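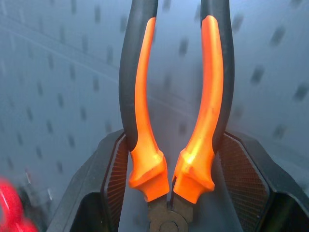 How often should the finger pads on the tool-handling gripper be changed? Every 1,000 grasps, or sooner if the slip check fails twice in one shift.

Search this site Enter keywords Go

3.2 Gripper set-up and pad maintenance

The Ovedura cell fetches hand tools from a pegboard wall and passes them to a fixed tray. Its arm carries a parallel gripper with two rigid fingers, each faced with a replaceable mesh pad. A small camera at the wrist looks along the fingers and is used both for locating the tool and for inspecting the grasp. Figure 3 shows a grasp on a pair of pliers with black and orange handles, seen from this camera, with one pad against each handle.

Pliers are the least forgiving tool in the set. The handles are curved and made in two materials, so the width presented to the fingers changes quickly along their length. We therefore fix the grasp height at the orange collars, close to the pivot. Grasps taken higher up tended to close the handles before the force threshold was reached, and the controller then reported a width error (code 441 in the cell log).

Pads are cut from a single sheet and bonded to the inner face of each finger. The fitting procedure is as follows. The fingers are driven fully open and the arm is locked out. The old pad is lifted from the lower corner with a plastic scraper, and the face is wiped with alcohol and left for five minutes. The new pad is laid on from the tip downwards, keeping the grid square to the finger edge. The gripper is then closed on a flat gauge block and held overnight at low force. Both pads are always changed together. Early in the study only the worn pad was replaced, and the difference in friction turned the tool slightly in the hand as it came off the wall.

After each change the zero width is taught again and the camera offset is checked against the same gauge block. An offset of more than two pixels in either direction is corrected in software. Larger errors were traced on three occasions to a loose screw in the camera bracket, which is now marked with paint and checked weekly.

Two pad stocks were compared. The Killness sheet, fitted when the cell was commissioned in June, reached its first slip failure after 398 grasps. The Clisholm sheet reached 528 under the same conditions. Neither figure meets the change interval given above, which applies only to the Afolabi sheet adopted for the main trials. One pair of Afolabi pads was taken past the interval on purpose and began to lift at the tip, although the slip check still passed.

Cleaning between changes is limited to a dry brush. Solvent softened the bond on one finger and is no longer used on fitted pads. Dust in the mesh was the usual cause of a single failed slip check, and brushing cleared it in most cases. Pad changes were carried out by A. Kütt and entered in the cell log by D. Priedītis, who also repeated the zero-width teaching on a separate day. The two sets of values agreed to within the resolution of the gripper encoder.

Last updated 21 Sep 2022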